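Modules > Automation in Small Kitchens > Session 4 handout

Prev | Contents | Next | Reading list

Session 4: Judging a kit before you buy it
Notes by Barbara Brzozowska, updated Mar 12, 2024

Kit under review: Mukolon, sold by Pelteo. One arm, two-finger gripper, a fixed camera and a small one at the wrist. Pelteo pitch it at canteens and prep rooms. Task for today is portioning dry goods, i.e. cup to bowl.

Pelteo's claims, copied from their sheet:
- lifts 300 g at full reach
- set up by one person in 37 minutes
- over 200 pours between recalibrations

Treat all three as claims. Imelda Soriano is checking the last one, results in April hopefully.

What to ask of any pouring demo. Where does the stuff land? How much stays in the cup? Does the arm know when to stop, or is it just running a timed tilt? Most sales videos show teh tilt and nothing else.

Views from the fixed camera, then the wrist:
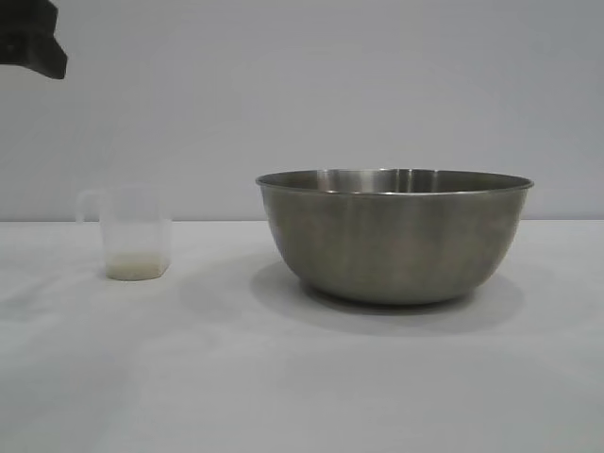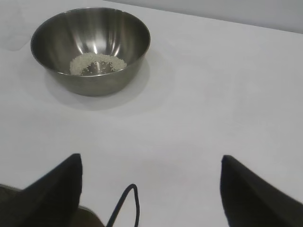

Scoring is the part people get wrong. Weigh the cup before and after, weigh the bowl, write both down, then look. Weight alone won't tell you about spread. The rice in the wrist view lies thicker at the left and right of the patch and thin in the middle, and a scale would give you one number for that. Matters if the next step is levelling or rinsing, not much if it's going straight in a pan. So note spread separately, using the 4 point scale from last session.

Steel bowls: shiny, reflections can upset a depth camera. Ask the seller if they tested on steel or only on plastic. Pelteo say both, no figures given.

Compare with Drotano (Nigam's kit). No wrist camera, cheaper, spare fingers easier to get. Support line slow when I rang. Same questions apply, dont let the price settle it.

For next time: fill in the blank score sheet for one kit of your choice. One side of paper. Bring your weights even if they look wrong.

Contact: B. Brzozowska, module office | Copyright of the author | Back to top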